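January 17, 2022

Small things on a shiny table

Since October I am training the two-arm policy for Braslow, our tidying project. The first version learned from 1000 demonstrations, the present one from 2128. Keys are still the hardest, because they are thin and they shine like the table does.

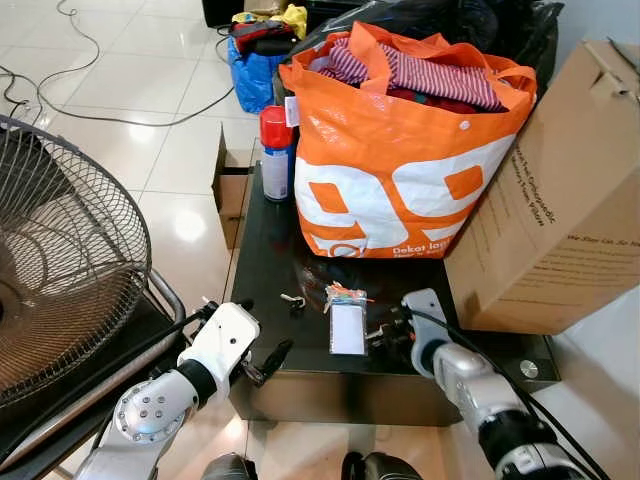 Do more demonstrations help with thin objects?

Less than I hoped. Between 1000 and 2000 the curve for keys is almost flat, while for clothes it keeps going up.

So I tried another thing, which I took from the Cultley notes. I cut 753 demonstrations to only the last moments before the grasp, and trained the wrist view on these alone. The head view decides where to go, and the wrist view takes over when the fingers are close.
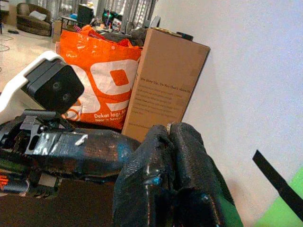

The handover between the two views is the weak point. If it comes too early, the arm hesitates and goes back up. I set the distance by hand for now, and next I want to learn it from the data too.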